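Stidora Horizontal Paper Roll Cutter: Long-Term Review
Posted February 19, 2021

Summary: a solid under-bench cutter for kraft and similar papers, with a good blade and a poor manual. Recommended for anyone who covers tables or wraps parcels regularly. Not recommended for thin tissue or anything with a wax coating.

The unit under review is the steel-frame version with the serrated blade. I have used it for nine months in a small bookbinding and picture framing shop. Over that time we put 1,356 feet of paper through it according to the order records, nearly all of it plain brown kraft, with one roll of white butcher paper toward the end.

Construction
The frame is two bent steel uprights joined by a flat cross plate. A solid rod runs through the core of the roll and drops into open slots at either end. The blade is a full-width bar on a sprung hinge, and it rests on top of the roll under its own weight plus the spring tension. Powder coating is even on the outside faces and thin on the inside of the slots, where the rod has now worn it down to bare metal. This has no effect on function.

The rubber feet are the weakest part. They are pressed in without screws, and two of them worked loose in the first weeks. I glued them with contact cement and they have held. If you bolt the frame down you can skip the feet entirely. The holes take an ordinary wood screw.

Setup
Assembly takes a hex key and a screwdriver, neither of which is included. The manual shows the spring mounted on the wrong side of the hinge pin. Follow the drawing and the blade lifts off the roll when it should press on it. Matúš Charvát, who runs the other bench in the shop, caught this before I did. The spring leg goes behind the pin, against the cross plate.

Cutting
Pull the paper out to length, hold it low, and tear upward across the blade from one corner. On kraft the edge is straight with a fine tooth to it. Left-handed tearing works equally well. The cut is square to the roll as long as the rod is fully seated in both slots – if one end rides up, the sheet will come out visibly skewed.

Full rolls are heavy enough to stay put while you pull. A nearly finished roll spins too freely, and the paper overruns and goes slack behind the blade. There is no brake. A wide rubber band stretched over the end of the core, pressing on the upright, gives enough drag to fix it. At this price a friction washer should have been in the box.

On the butcher paper results were mixed. The teeth caught cleanly on slow pulls and left small tears on fast ones. I also tried a short length of glassine and would not repeat it.

Covering a bench
Most of our paper goes on tables. Cut the sheet a little long, lay it with the curl facing down, and tape the far end first. Work back toward yourself, smoothing with a forearm. Where two widths meet, overlap them and tape the seam on the side that sees less traffic. Blue tape is the usual choice. It is easy to see against brown paper and doubles well for marking off areas.

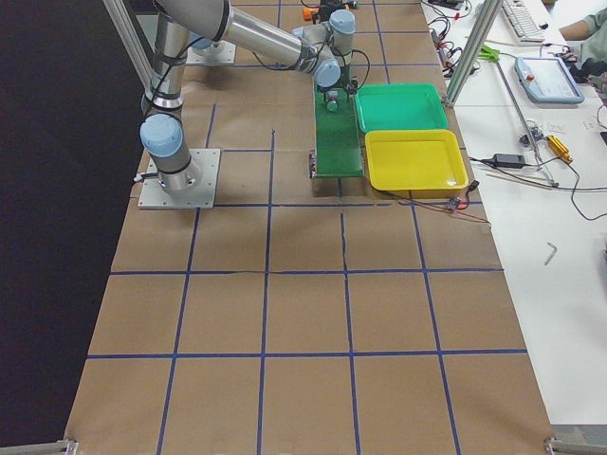
Brown kraft paper on a work table, marked off in large squares with blue tape.

Expect some creasing whatever you do, particularly with paper that has been stored upright. A heavier grade lies flatter but resists the blade more. I settled on a medium weight, which tears without effort and survives a day of paste brushes and bone folders.

Compared with the Tutora
Before this I had a Tutora wall-mounted cutter for seven years. The Tutora has a smooth blade and a tighter hinge, and on thin paper it is the better machine. It is also slower to reload. The rod is captive and has to be unscrewed at one end, where the Stidora rod simply lifts out. For a shop that swaps rolls during the day, that settles it. For a gift counter with one roll of printed wrap, I would still buy the Tutora.

Wear and parts
The blade shows slight polishing at the center and no rust. The spring is as stiff as when new, going by feel. Replacement blades are listed by Fahy, and the one I ordered as a spare arrived in five days with the correct hole spacing.

Good: square cuts, quick reloading, frame can be bolted down, spare blades available.
Bad: loose feet, no brake, wrong drawing in the manual, no tools supplied.

One note for buyers with narrow benches: measure the rod as well as the frame. It projects past both uprights, and on mine it fouled a drawer pull until I moved the cutter over.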